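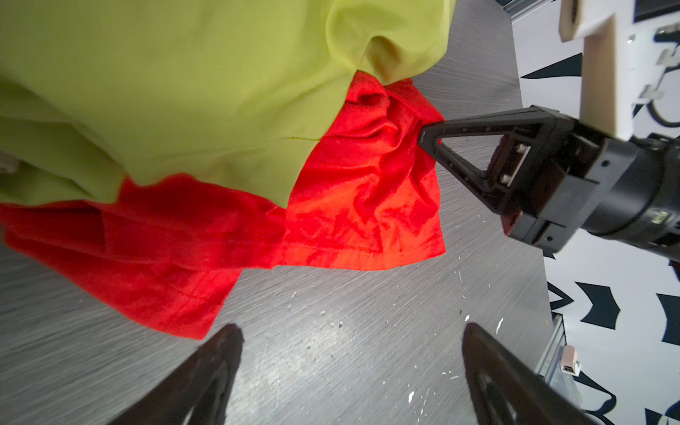

Textiles and Clothing Care > Course Handouts > Unit 4: Sorting and Folding Knits

September 30, 2025
By Marama Henare

Unit 4 covers what happens to a shirt between the dryer and the shelf. Unit 3 was washing and drying. Bring the sheet from that unit with you, as we will use the fiber table on the back of it.

This site uses cookies to remember your course settings. Accept / Manage

1. Looking at the garment first

Before you fold anything, work out what it is made of and how heavy it is. For this unit we are only concerned with tops: T-shirts, sweatshirts and long-sleeved knit shirts. Pick the garment up by one shoulder and let it hang. A light cotton jersey drops into a lot of small creases and stays that way. A thicker or smoother fabric makes fewer folds, and they are deeper and rounder. You can tell the two apart in a mixed pile without reading a label, and you should practice doing so.

Small creases in thin cotton set quickly if the shirt is left in a heap. Deep folds in a smooth fabric often fall out by themselves once the garment is laid flat. When you have a pile of both, do the thin cotton first.

Terms you need for the lab sheet:

Jersey: the plain knit used for most T-shirts. Flat on the face, with small loops on the back. Curls at a cut edge.

Fleece-backed knit: used for many sweatshirts. Brushed on the inside. Bulky when folded.

Hem: the turned-up edge at the bottom of the body and at the sleeve ends. On a T-shirt it is usually sewn with two parallel rows of stitching. If you find the double row, you have found an edge of the garment, and you can work from there.

Seam: where two pieces of fabric are joined. Side seams run from underarm to hem. Some T-shirts are knitted as a tube and have none.

Grain: the direction the knit runs. A shirt folded off grain will look twisted on the shelf.

2. Finding your way around a crumpled shirt

Most people shake a shirt until it looks like a shirt. That works, but it is slow with a full basket, and it throws lint over everything you have just cleaned. The method we use in the lab starts with the bottom hem.

a. Lay the crumpled shirt on the table.
b. Find the double row of stitching. Check that it is the bottom hem and not a sleeve. A sleeve hem is a short loop; the bottom hem is much longer.
c. Take hold of the hem at both sides, as near to the side seams as you can judge.
d. Pull gently outward until the hem lies straight.
e. Walk your hands up the sides to the underarms, then the shoulders.
f. Smooth from the center out. Do not pull on the neckband.

If a second garment is lying on top, lift it off completely before you start. Students often try to pull the lower shirt out sideways. This stretches the knit where it is gripped, and the shirt comes out more wrinkled than it went in. Thin cotton will hold the mark of a hard pinch until it is washed or steamed.

When you have to pick a shirt up at one point, take a fold of cloth that includes a seam or hem. These are the strongest parts. Avoid the middle of the front panel, especially if there is a print.

3. The work surface

Wipe the table before each session and again at the halfway point. Lint, thread ends and paper crumbs from tissues left in pockets all end up on it. Light specks show up clearly on a dark top. They are much harder to see on a light one, so run your palm over it to check. Anything left on the table goes onto the next shirt, and a damp shirt picks up more than a dry one.

Table height matters if you are folding for a full shift. The surface should come to a little below your bent elbow. The tables in the Georgiou room adjust with the lever under the left side. Please put them back to the middle setting when you finish.

4. Color

Sorting by color is mostly a washing matter, but it comes up here too. Bright reds and oranges should not be stacked against yellows or pale greens while any of them is still damp. Dye can move between damp layers without any water being added. The Devach test is the one we use: press a white cloth on an inside seam for 60 seconds and look for color. If there is any transfer, the garment goes back to dry by itself.

Fluorescent yellow-greens need one more note. They fade in strong light faster than ordinary colors. Store them folded with the outside in, and keep them away from windows.

5. The three folds

Flat fold. Shirt face down, sides to the middle, sleeves back along the sides, then hem up to the collar. Standard for shelves.

File fold. As above, then folded again in thirds so that it stands on edge. Good for drawers. Not suited to fleece-backed knits, which spring open.

Roll. From the hem up, after the sides are in. Used for bags and suitcases.

Bienvenido Sebastian will show all of these in the first half of the lab. You will then fold 14 garments of mixed weight on your own. Time limit is 18 minutes. We tried a shorter limit in June and the neckbands suffered, so it went back up.

6. How the lab is marked

Edges even, no sleeve showing, neckband flat, grain straight. Color is not part of the mark, but a damp garment in a finished stack costs you that whole stack. Use the Leleck board only for the flat fold. It is too wide for the other two.

7. Before the next class

Read the Purnberg chapter on knit structure, up to the section on ribbing. Bring two tops from home, one thin cotton and one heavier. They should be clean and dry, and they do not need to be folded. Write down for each one where the seams are, how the hem is stitched, and whether it has been folded off grain in the past. An old crease that runs at an angle to the side seam is the usual sign.

Lab sheets go in the tray in room 1063 by the end of the session. Late sheets can be handed to either of us.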